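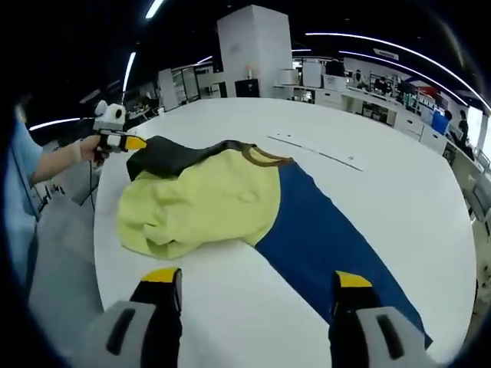 Three-color garment on the round table, Renumthorpe workroom, August.

Progress report: garment sorting and folding, Renumthorpe workroom
Prepared by Nouhaila Radwan for Hicham Fahmy, Groltance fund

You asked for a plain account of what the first part of the grant has bought. My view is less cheerful than the note Said Naciri sent you in the spring, and he has read this and let it stand.

The target was 3000 garments sorted, folded and bagged by the end of the grant. At the close of August we had finished 359. Said expects the pace to pick up once the simple stock is reached. I have heard that before and would not plan on it. The simple stock was supposed to come first.

Part of the trouble is what we are given. The Erraji donations are mostly mixed-color tops and sportswear, and the folding guide was written for plain shirts. The piece shown at the top of this report is a fair sample: lime-yellow body, black band along the top, a deep-blue panel and a thin brown cord. The guide says to lay the garment flat, bring the sides in and fold up from the hem. It has no line on cords at all, and very little on slippery fabric. Yellow cloth bunched up on one side with the blue stretched out flat on the other is a stage the guide doesn't mention, though everyone who works at the table knows it well.

The round table was my predecessor's choice and I remain unconvinced. People can stand anywhere along it, which was the argument for buying it. But a fold needs a straight edge to line up against, and a curved rim doesn't give you one. Bouchra Ouali has asked twice for a rectangular top of the same height. The cost would fit inside what we haven't spent on bags. I support the request and would like your answer before we order anything else.

Quality is harder to report. Ayman Tahiri checked a batch of 25 finished pieces against the guide and sent back seven. Most of those had crooked collars. He is a strict checker, and a second person might have passed a few of them, so I would not build a percentage on one batch. I also would not call the result good, as the draft summary did. I have taken that word out.

The Clukex labels hold well on the bags. They cost more than the old ones and I can't yet say they save any time.

Next period we plan to rewrite the guide with a page on cords and panels, and to have two people check the same batch. We will also keep a separate tally for plain shirts, so that the claim about simple stock can be tested. I am not asking for more money. I am asking that the target be looked at again once those results are in, and that no figure from this report be used in your newsletter before then.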